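Bredia Home Tasks - Teleoperation Area Safety Check
Shoe rack station, Paluswood site
April 2022
Inspection type: monthly walkthrough plus one live demonstration session
Overall result: Pass with comments

We checked the station first with the power off, then again with an operator on the remote rig teaching the shoe task. Comments are written for the people who run sessions every day, so skip to the items marked "Fix" if you're short on time. There's a lot of good stuff in this one!

1. Before power-on

1.1 Emergency stop reachable from the operator's seat
OK. Pressed and reset 2 times, arms dropped out of drive both times.

1.2 Second emergency stop reachable by the floor assistant
OK. The wireless pendant was on its lanyard, charged to 71 percent. Please keep charging it over lunch, it makes the afternoon so much easier.

1.3 Joint covers and cap screws on both arms
OK. Checked by hand with the power off. No play in the elbow caps.

1.4 Wrist cable strain relief
OK, watch. The loop has enough slack for a full wrist turn. It can brush the rack post on a low reach, so go around the post and not past it.

1.5 Fingers and palm
OK. Left index finger was a touch slow to open in the Rivadeneyra test sequence. Logged, no action until the next service.

2. The rack and the area around it

2.1 Rack stands level and doesn't rock
OK. Pushed from the front and both sides. The Elladent feet we ordered last September have really paid off here.

2.2 Shelf boards seated, no splinters on front edges
OK. Run a palm along the front edge each week.

2.3 Top shelf clear at the start of a session
OK. Keep it that way unless the task sheet calls for shoes up there. Operators like the extra room for the elbow.

2.4 Floor clear of cables where people walk
Fix. Cables on the carpet to the right of the rack, right where the assistant stands to reset shoes. They need to go into a floor cover or be routed behind the station. Until then, coil them and move them back before each run.

2.5 Furniture clearance
OK, watch. The armchair to the left of the rack is part of the home setup and we like having it, but it limits how wide the left elbow can swing. Mark its position with tape so it goes back to the same spot after cleaning.

3. Live session

3.1 Speed limit set for a person in the area
OK. Limit was 400 millimeters per second at the fingertips, confirmed on the operator screen before the first reach.

3.2 Operator and assistant use spoken calls
OK, and very well done. "Reaching," "holding," "clear" on every run. Best calls we've heard on any station so far - keep it up.

3.3 Assistant keeps hands out of the rack while an arm is extended
Fix. Hands should stay at your sides until the operator calls "clear," even when you're on the far side from the moving arm. It's tempting to straighten a slipper when it's within easy reach. Wait for the call.

3.4 Closed shoes for everyone on the floor
OK. White lace-up sneakers on the person by the rack. Slides and slippers are for the shelves only!

3.5 Approach to the object
OK. For the slides on the middle shelf, bring the fingers in from the front left at shelf height. Keep an eye on the lower part of the hand, which hangs in front of the slippers on the bottom shelf and can drag them.
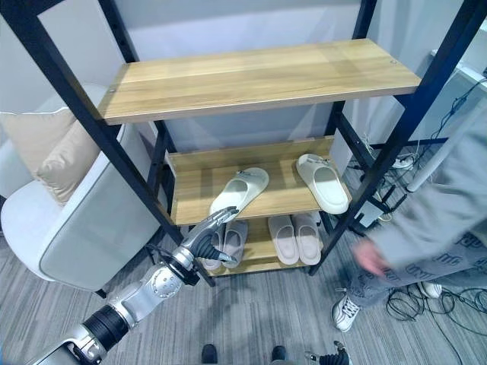

3.6 Idle hand parked low and away from the posts
OK. Keep the other hand down in front of the base when it has no job. Operators new to the rig tend to let it drift up while they concentrate on the working hand.

3.7 Recording stopped before anyone resets the shoes
OK. Also keeps the demonstrations clean. We ended the session with 61 saved, and the grasps in the later ones are lovely and smooth.

4. Shutdown

4.1 Arms returned to rest before power-off
OK.

4.2 Remote rig locked and logged out
OK.

4.3 Shoes checked for tears or loose soles
OK. Swap out any slipper that has gone floppy, as the fingers can pinch through it and load the shelf edge.

Open items
2.4 Cable cover or new routing. Station lead, before the next session.
3.3 Repeat the hands-out rule at the start of each shift for two weeks.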